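Notes on the Relocation of the Writing Table
14 Dec 2018
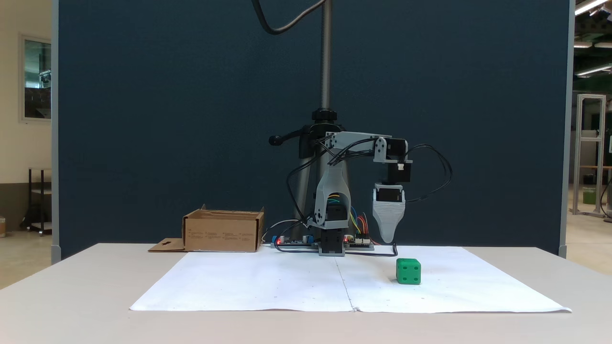
The household paper review has been conducted at the same table since July, and the arrangement has now been in place long enough to be assessed. Prior to that month, correspondence, receipts and instruction leaflets were sorted on the kitchen counter, which was also required for meals. The present system relies on a white tabletop, a tall navy-blue partition panel behind it and an open cardboard box with low sides, kept at the left. A sheet of paper is laid on the table for notes as each item is examined. It is a modest set of equipment, and I wish to record how it came to be adopted and where it continues to fall short.

The partition was the largest single decision. It was purchased second-hand from an office clearance in Diltby, together with two others which have since been passed to In-ho Baek for use in his hallway. The seller offered a choice of beige or navy. I selected navy on the grounds that marks would be less apparent, and this has proved correct with respect to pencil and incorrect with respect to dust. The panel is wiped with a slightly damp cloth every second week. A dry cloth moves the dust to the other end of the panel and should be avoided.

The table is 90 centimeters deep. I had requested a shallower one and was informed that the shallower model, sold under the name Moon, had been discontinued. The additional depth was initially regarded as a defect. Papers placed toward the back were forgotten, and in one instance a renewal form was discovered there 27 days after it should have been mailed. The practice now is that paper is kept to the front of the table only. Hwa-young Yeo suggested a line of tape to indicate the limit. The tape was applied, found to be unattractive, and removed. The limit is observed from memory.

With regard to the box, several readers have written to recommend a proper filing tray. Two trays were in fact tried. The first, from Prirkska, had sides too high to permit a quick view of the contents, and the lower layer was seldom consulted. The second was too narrow for a folded map or a large envelope. A low cardboard box admits almost everything and may be replaced at no cost when the corners soften. The present box is the fourth. I would advise against removing the flaps in haste – a flattened flap makes a serviceable divider, and I have regretted discarding those from the second and third boxes.

The procedure itself is as follows. All paper entering the house is placed in the box unopened. Once a week the box is emptied onto the table and each item is assigned to one of four groups: payment, reply, retention or disposal. Items for payment are dealt with before any other. Items for reply are entered on the sheet by name, with the date received, and the sheet remains on the table until every line has been struck through. Retained items are moved to the cabinet in the back bedroom, where they are numbered in pencil on the upper right corner. The numbering was begun by my late aunt and stood at 1296 when the cabinet came to me. It now stands at 2366. I acknowledge that a good part of this increase consists of appliance manuals.

The manuals remain an unresolved matter. Hwa-young Yeo is of the opinion that they should be disposed of entirely, as most can be obtained online. I held the contrary view until the autumn, when I searched the cabinet for the booklet belonging to our Zosum space heater and located three copies, none in English. A review of the manuals has accordingly been scheduled for the new year. Those relating to appliances no longer in the house will be recycled first. It is expected that the kettle, the old vacuum cleaner and both of the former telephones will account for a considerable share.

One further point concerns lighting. The panel absorbs a good deal of light, and by late afternoon in December small print is difficult to read at the table. A clip lamp was attached to the top of the panel for a short period but tilted forward under its own weight. A floor lamp has been moved from the living room on a trial basis, to the stated displeasure of the person who reads there. Recommendations for a lamp with a heavy base and a long neck would be received with thanks, particularly from readers who have used one for more than a year.

Comments on the previous entry, concerning envelopes with plastic windows, have been read and will be answered in the order in which they arrived.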